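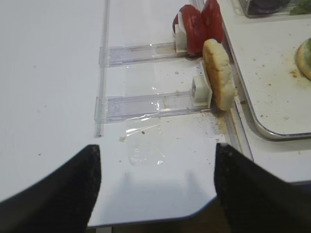
MEDIA RELEASE
February 2018

Mamlow pauses all Candedis sandwich stations after restart fault

FEVDALE - I'm Dalal Zoubi, I run Mamlow, and I'd sooner you heard this from me than from a mate of a mate. We've switched off every Candedis station we have out in the world, all 13 of them, and they're staying off until we've fixed a fault in the way the machine starts up again after a stop.

One of our staff at the Fevdale test kitchen got her hand pinched. She'd pressed the stop button to tidy up crumbs on the tray, finished, closed the guard and pressed reset. Then she spotted a bit she'd missed, opened the guard again and reached in, and the arm finished the move it had been halfway through. The fingers closed on the side of her hand. She has a bruise and was back at work the next morning, cranky with us and fair enough too. No customer was involved and nobody else was hurt.

If you've never seen a Candedis working, the bit that matters is pretty simple. Slices of tomato stand up in one clear channel and bread stands in another, with a white pusher behind each to keep the food up at the end. The arm comes over with its two black fingers, takes what it needs and builds the sandwich. It's a gentle grip (you can't squash a tomato slice and expect anyone to pay for lunch) but gentle on a tomato and gentle on a knuckle are different things, and the arm should never have been moving with the guard open in the first place.

So what went wrong? Torbjørn Engebretsen, our lead engineer, spent the better part of a week on it with the guard switch in bits on his bench. The switch was fine. The trouble was in our own software. When you hit reset, the controller checks the guard, then loads up whatever job it was doing. If the guard opened again during that loading, which takes a second or so, the message saying "guard open" went into a queue behind the message saying "carry on". The arm carried on.

"We tested stopping to death and we didn't test starting nearly enough," Torbjørn told me. "I wrote that part of the code, so I've had a few bad nights over it."

He's since run 497 restarts on the Fevdale machine, opening the guard at different moments in the sequence. The arm moved when it shouldn't have in 110 of them. I felt a bit sick when I saw that number, and I'm putting it in here anyway.

The pushers turned out to have a smaller version of the same problem. After a reset they'd sometimes nudge forward before the arm had gone back to its rest position. That won't hurt anyone, but it shoves the food out of line and tempts people to reach in and straighten it - exactly the habit we don't want them to have.

We're making two changes. The first is a separate safety relay from Sjöberg, wired straight from the guard switch to the motor power for the arm and both pushers, so an open guard cuts the power whatever the software thinks is going on. The second is that a Candedis will no longer pick up where it left off. After any stop the arm goes back to rest, slowly, and a person has to press start a second time before it touches any food. Yes, you'll lose the half-made sandwich. I can live with that!

If you have a station on your premises, please leave it switched off at the wall. Don't use it with the guard propped open, even for cleaning, and if there's still food in the channels or on the tray, clear it out with the power off and throw it away. We'll come to you to fit the relay at no charge, and you won't be paying rental for any day the machine is off. I'm ringing every site myself, so if you get a call from a Fevdale number, that's probably me.

We want the first stations running again by May. It could be later, as Torbjørn has to repeat the whole restart test on the new wiring, and I've told him that a single wrong movement sends us back to the bench. We've also reported the injury to the workplace safety regulator and handed over the machine's logs.

Cafe owners and reporters are both welcome to come and see the test machine in Fevdale once the relay is in. Wear closed shoes and bring an appetite, there are always leftovers.

Media contact: Dalal Zoubi, Mamlow, Fevdale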